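Re: [pantry-list] Shelf spacing for short cans

On 15 November 2019, Prullthorpe list member wrote:
> Riser is in. Tall cans go on top, but I lose
> the space beneath. Is 147 mm clearance enough
> to double up tuna?

Depends on the can. Measure over the rim, add 2 mm per layer, and leave finger room. I keep the albacore under the riser in a single layer, with the next ones out front on the tabletop. Labels face forward so the "sea salt added" line can be read without lifting anything.
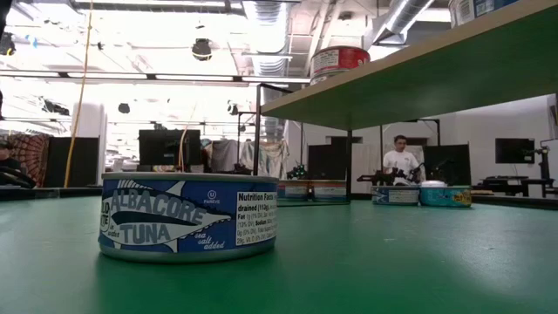 Okell writes off-list that a single layer wastes depth and that two layers are fine if the lower cans have a raised rim to locate the upper ones. I have no objection, provided the oldest stock stays on top.

Barros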